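Pre-Trial Inspection Checklist: Bathroom Chores, Fixed-Base Arm
Histside Household Automation Review – simulation stage, with reviewer comments

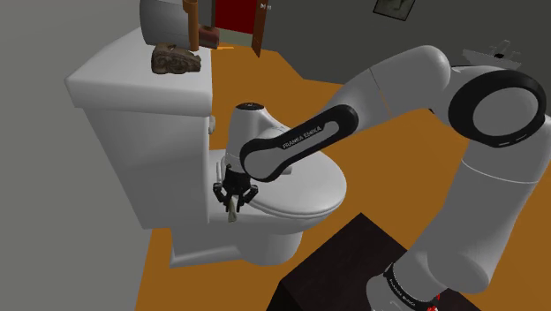 Complete this list before a chore is moved from simulation to the Womer test flat. Each item is marked Pass, Fail, Open or N/A. A comment is required for anything other than Pass. Items marked Fail block the move. Items marked Open may go forward if the comment names the test that will close them.

Chore under review: pick up a small object near the toilet, carry it clear of the fixture, set it down at the target.
Controller: Ong, January build.
Scene set: Besine bathroom layouts.
Runs reviewed: 297.

SECTION A – SCENE AND FIXTURES

A1. Toilet tank, bowl and lid present as collision bodies.
Pass.

A2. Lid state recorded at start of run.
Pass. Closed in all runs. The controller has not been tested with the lid up, and the result must not be quoted for that case. See F3.

A3. Flush lever modeled as a moving part.
Fail. The lever on the side of the tank has a collision shape but no hinge. Contact with it produces a stop in simulation. In a real bathroom the same contact would start a flush or bend the lever. Add the hinge and log any movement over the threshold.

A4. Loose objects on the tank lid can move.
Pass. The brown rock-like object on the lid is free to slide and fall. Its mass was left at the default. Comment: set a measured mass before the next round. A heavy object falling on a ceramic lid is a damage case and should be scored as one.

A5. Floor friction set for wet and dry conditions.
Open. Dry only. Wet friction matters for dropped objects, which travel farther. To be closed by repeating the drop test in D4 with the wet value.

A6. Door swing checked against arm reach.
N/A for this layout. Door stays shut for the whole run. Required again for any layout where a person can enter during motion.

SECTION B – ARM AND MOUNTING

B1. Base position matches the position planned for the test flat.
Fail. The simulated base is 80 mm closer to the toilet than the floor plate at Womer allows. Several of the better grasps depend on that distance. Rerun with the correct offset before scoring.

B2. Joint limits match the physical arm.
Pass.

B3. Elbow clearance to walls and sink counter.
Pass. Check again after B1 is corrected, as the elbow will sit differently on the reach past the bowl.

B4. Arm clearance to the dark table near the base.
Open. No contact logged, but the lower link passes over the table top and the margin was not recorded. Export minimum distance per run.

B5. Cable and hose routing included.
Fail. No cables in the model. A cable that drags over a toilet seat is a hygiene problem as well as a mechanical one.

SECTION C – GRIPPER AND GRASP

C1. Finger opening suited to object width.
Pass for the pale elongated piece used in this round. Two-finger parallel grippers do well with this shape.

C2. Grasp held through the full carry.
Open. The pass limit is 99 percent of carries without slip. The log counts a slip only when the object leaves the fingers. An object that rotates in the grip and stays there is counted as held. Change the log, then score.

C3. Grip force limited for soft or wet items.
Fail. One force value is used for everything. Acceptable for a rigid object. Not acceptable for soap, a sponge or a roll of paper, all of which appear on the chore list.

C4. Finger surfaces cleanable between tasks.
Open. Cannot be judged in simulation. Inspect at Womer. Until then, the same fingers must not be used at the toilet and then at the sink.

SECTION D – MOTION NEAR THE FIXTURE

D1. Speed reduced within 20 cm of ceramic surfaces.
Pass. The slow zone covers the bowl and the tank.

D2. Held object included in collision checks.
Fail. The planner protects the fingers but ignores the part of the object that extends below them. On a low approach beside the bowl rim, this is the part most likely to touch first.

D3. Stop distance measured at working speed.
Pass.

D4. Behavior after a drop.
Open. The arm halts and reports. It does not look for the object. A person would still have to pick it up – for a household chore this counts as not done.

SECTION E – USEFULNESS OF THE CHORE AS TESTED

E1. Task completed without help.
Open, pending B1 and C2.

E2. Task is a full chore as a resident would describe it.
Fail. Moving one small item is a step within tidying. Wiping the lid, lifting the seat and cleaning under the rim are not attempted.

E3. Time compared with a person.
Open. No baseline taken. Use the same start and end points.

SECTION F – REQUIRED BEFORE SIGN-OFF

F1. Correct A3, B1, B5, C3 and D2. Rerun the full set.
F2. Revise the slip log and rescore C2 from the new runs only.
F3. Add lid-up layouts to the Besine set.
F4. Restate the E2 result as "single-item transfer" in all reports. Do not use the word "cleaning."

Status: not cleared for the test flat. Return to the controller team with comments.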